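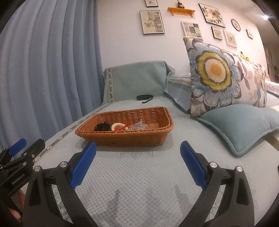
The sofa corner under the picture wall, with the new green covers in place.

Butterflies take over the reading room in Tadside

The little reading room on the upper floor of Gondal House in Tadside has a picture wall at last, and it is a treat! Eight framed pictures now hang over the sofa, with butterflies, flowers and botanical drawings all jostling for space on the pale pink wall, and visitors have been stopping in just to look at it.

The room reopened in April 2021 after a spring of painting, sewing and a great deal of moving things from one side to the other. Local decorator Nuno Rebelo planned the wall and did most of the hanging himself. He worked with frames and prints that people in Tadside had dropped off over the winter, plus a few he had been saving at home (he admits to a weakness for anything with wings on it).

"I had 253 pictures to pick from, leaning in stacks all down the hallway," Rebelo said. "I wanted to use every one of them. I laid them out on the floor, moved them, went home, came back the next morning and moved them all again."

The biggest of the floral pictures, in a black frame with dark leaves and reddish-brown blossoms, was the first one he was sure about. Close by is another favorite, an orange-brown butterfly with gray botanical drawings beside it. Not everything is from nature, though. Rebelo also found room for a collage-style print of gray, black and light squares, and it looks terrific in that company. So does the oval picture with its dark rim, which came in with a box of old sheet music and very nearly went back out with it.

Then there is the shelf. It is orange, it is made of wood, and it has a scalloped, openwork lower edge that makes it look like something out of a grandmother's kitchen. Rebelo bought it years ago at the Plaltthorpe flea market and never had the right wall for it at home. Up it went among the pictures, and a small glossy brown piece went on top.

"My sister thinks the orange is too much," he said. "I love it. You come up the stairs on a gray day and there it is!"

The sofa has had plenty of attention as well. It was reupholstered once before, in a stiff brown cloth that many regulars will remember without much fondness, and the group that looks after the room wanted something softer and easier to wash. The new covers are pale gray-green, with a narrow trim of little pale flowers, and they lift right off on laundry day. The fabric came from Zeltmont, the remnant shop on the Plaltthorpe road, where the sewing group spent a happy afternoon arguing over shades of green. The trim took much longer than the covers did. It was pinned and stitched by hand over 3 evenings, with one length unpicked and done over when the flowers ended up facing the wrong way.

A long blue-gray curtain finishes the sofa corner. It hangs in good deep folds, and it has made a real difference to the sound in a room that used to echo every time somebody set down a cup.

The whole project cost $3,410, most of it for paint, fabric and repairs to the plaster. A bake sale and a used-book table brought in a good share of that, and the rest came from small gifts. More than 200 people came through on the opening weekend, and the visitors' book is already filling up with votes for a favorite picture. The butterflies are well ahead. One young visitor wrote that the red one should have a name, and suggestions now run down the margin of the page, Ketchup among them.

There is more to come. In May, Rebelo will lead an afternoon session on planning a picture wall at home, using paper cutouts and masking tape, so people can try out an arrangement before they go anywhere near a hammer. Bring measurements of your wall if you have them, and a picture or two if you are stuck on where they should go. Places are free, but the room is small, so please sign up at the front desk of Gondal House.

The leftover pictures will be set out on tables downstairs the same afternoon, and anyone who gave one and would like it back is welcome to collect it then. Any that are still there at closing time will be offered to the school in Plaltthorpe, where the art teacher has a long bare corridor and big plans for it.

The reading room is open whenever the house is. Tea is by the stairs, the books are on the honor system, and Rebelo says he is still looking for a good moth.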